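The Wrist

The arm had been dropping the carrot since lunch, and Rahel Grabner was delighted.

She would never have said so to Emil Wyss, who had to show the cooking demo to his backers in the morning and had gone gray in the face when the carrot rolled off the table a second time. But there is a kind of fault you hope for when you look after machines, one that comes and goes and leaves tracks, and this was one of those! The gripper closed fine at rest. It closed fine over the tabletop. Only when the arm stretched out toward the pan did one finger lag, just enough to let the carrot swing nose-down and slide away.

"It's the servo," Emil said. "I'll order another servo."

"Don't order anything yet," said Rahel, already looking for her small screwdriver.

She liked this room at Planwood in the evening, when the other benches had gone quiet and the fans in the ceiling ran down to a hum. She sent Emil off for sandwiches, shut down the demo script, and opened the little window that showed her the joint positions as plain numbers. Then she had the gripper close on nothing and crouched until her eyes were level with the fingertips. 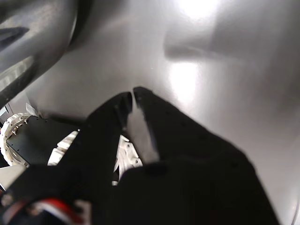
"How do you know where closed is?" Teodoro Gatchalian asked. He had started in April and still had a notebook for everything.

"You bring the fingers together by hand with the motor's torque off, read the position from the servo, and save that number as closed."

He wrote it down. She showed him how to kill the torque on one joint and leave the others holding, so the arm didn't slump onto the table, and he eased the fingers together with his thumb until he felt them stop. The number on the screen settled at 2538.

"And what's in the file?"

He scrolled. The number in the file was lower by 60 counts.

"Ha!" said Rahel. "So somebody's moved!"

It could be two things, she told him, and she was so pleased with both of them that she drew them on the back of his notebook. Either the file was old, saved before the last time the gripper was rebuilt, or the horn — the little toothed disk that sits on the motor shaft and carries the finger — had worked loose and was creeping around a bit with every grab. An old file would make the fingers wrong everywhere, by the same amount. A loose horn would make them wrong by a different amount each time you asked.

"So we ask again," said Teodoro.

They asked again. They opened and closed it until he had a column of numbers down the page, and the numbers wandered, and Rahel actually clapped.

The horn screw was at the bottom of a deep hole and took a quarter turn without any fight at all. She backed it right out and held it up to the lamp. The threads were clean and bright, without a trace of threadlocker on them. Whoever had put this gripper together had meant to come back and finish, and had then been called away to something more exciting. (It had been Rahel. She remembered it perfectly well. There had been cake.)

She put one drop of the blue stuff on the threads, turned the finger onto the right tooth, ran the screw home and let it sit while they ate. Emil had brought egg salad for everybody and stood there chewing and looking at the arm the way people look at a dog at the vet. 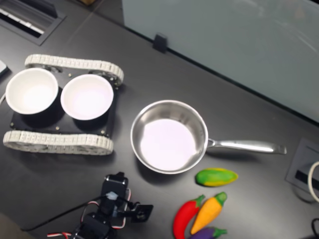
What Rahel loved most was the next part, the moving around. A gripper that behaves at home can still misbehave at full reach, and she had told Emil for weeks that the cable wanted looking at too. A wire that is a finger's width too short will tug on a joint every time the arm goes long, and you can chase that tug through the software for days. So she took the wrist by its bracket, torque off, and walked it out by hand, slowly, from one place to the next: over to the tracked base, where the two white bowls sat side by side on their black plate, back across to the saucepan, down among the vegetables. At each stop she bent close and watched the red and white wires. Teodoro kept a finger on the connector to feel whether it pulled. Over the bowls there was slack to spare. At the far side of the pan he said, "There," very softly, and she could have hugged him.

They freed one tie and gave the loop more room. She had him walk the arm out himself this time, and he did it better than she had, with his tongue between his teeth.

"Nothing," he said. "No pull."

"Save the new closed position. And write down that you did!"

He saved it. He wrote it in the log as well, on the line marked June 4, 2021, in square careful letters: horn screw refitted with threadlocker, wrist cable given slack, gripper rezeroed. Under it Rahel added her initials and, after a moment, the word cake with a question mark, which puzzled Theresia Sutter a good deal when she came to audit the book.

Then torque on, every joint, and the small stiffening sound that runs through an arm when it wakes up and takes its own weight. Rahel put the script at half speed. Emil put down his sandwich.
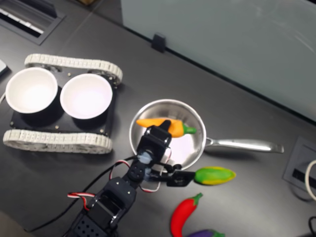

The gripper over the pan, with the carrot in the pan.

They ran it again at full speed, and after that they left it running, 90 cycles by the script's own counter, while Teodoro set things back in their places and the rest of them argued about whether a chili pepper would be harder. Rahel thought so, on account of the curve. Emil wanted to stop while they were ahead.

"One chili," she said.

He looked at the clock, and at the arm, and pulled his stool up closer to the table.

"One," he said, and Teodoro was already reaching for it.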